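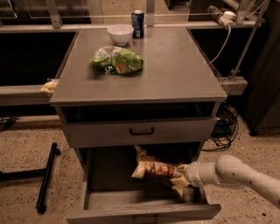 December, started just after 9 in the morning

Second go at the oak gall ink for the Rutley labels. The first batch went on pale and stayed a weak brown overnight, so I've kept the recipe the same and left the galls to steep longer, four days this time.

Strained through muslin twice. The liquor is darker than last time and smells sour, a bit like old tea. Rochelle Rutherford thinks the Grikthorpe galls are poor because they were picked after the wasps had left. She may be right — most of them had holes. I've asked her to put aside any whole ones.

Weighed out the ferrous sulphate and stirred it in cold. Went black at the surface within a minute or so, grey-violet underneath. Gum arabic added last, 2 g, dissolved beforehand in warm water. It still left lumps, so strained again. Ended up with roughly 40 ml in the brown bottle.

Test strips on the Poulain paper, dip pen, broad nib:

Strip A, straight from the bottle. Flows well, feathers slightly on the long downstrokes.
Strip B, with a few more drops of gum solution. Less feathering but the nib clogs if you stop to think.
Strip C, same as A on the Grokonton card. Sits on top and smears. No use for labels.

Left all three on the windowsill, half of each covered with black card. Need to look at them again after lunch and again tomorrow morning before deciding.

Questions for Rochelle: do we have any of the old rag paper left, and is there a clove in the stock bottle already? I couldn't smell one. The last lot grew a skin of mould by the end of the month.

2.30 pm. A has gone nearly black on the uncovered half, covered half a shade lighter. B about the same. Threw C away. Nibs washed and drying on the rack, please don't put them back in the tin yet.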